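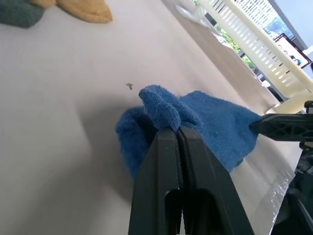
Didham site, finishing room - notebook, March, entry 13

Start 7:40. Station 2 ran small knitted goods from the Jevness order all morning. Of 116 pieces presented, 71 were folded and placed without help. The remainder were passed to the manual bench, as agreed with Betis.

Staff on the bench report that the work has changed in kind. Previously each person folded a full batch at an even pace. Now they receive only the pieces the station rejects, which arrive at irregular intervals and are mostly the thicker ones. Two colleagues find this more tiring than the old arrangement; one prefers it. All asked for a tray between the station and the bench so that they may set their own pace. Request entered.

Soft pieces still bunch when the fingers close too far from the edge. Grip point to be moved toward the hem and the batch repeated.

Job sheets continue to say "folder" for staff who now also clear stops and reload. The Matubbar sheet already has a separate line for this, with 40 minutes per shift allowed. Propose the same wording at Didham - supervisor to confirm before the rota is issued.

Stopped 11:15. Counts copied to the shift log. Tray dimensions still to be measured.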